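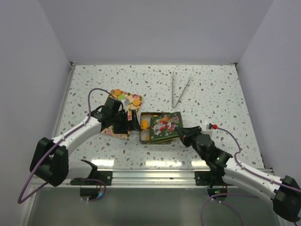

Robots in the Packing Room

A robot arm works a little like your own arm. It has joints that bend and turn, and at the end it has a gripper. A gripper has fingers, but it cannot feel things the way your hand can.

At the Wolham gift company, people used to pack every box by hand. A box might hold a small toy and some candy. Now part of the work is done by pairs of robot arms made by Asteck. One pair shares one table, and the table has walls on three sides.

Why two arms? Try closing a tin with one hand. The tin slides away. With two arms, one can hold while the other pushes.

Lids are hard for robots. If the lid is tilted, the gripper must press in the right place. In one test the arms had 100 tins to close, and they closed 94. A person closed the other six.

What changed for the workers?

Packers no longer press down 1,000 lids in a shift, so their wrists get less sore. They load the tables, check the finished tins and fix mistakes. Some learned to teach the robots new moves. This took several weeks of training.

Not every change was easy. Fewer people are needed on the packing line, and two packers moved to the mail room. Others miss talking across the bench – the arms are spaced far apart.

Words to know

Joint: a part that bends or turns.
Gripper: the part that holds things.
Shift: the hours a person works in one day.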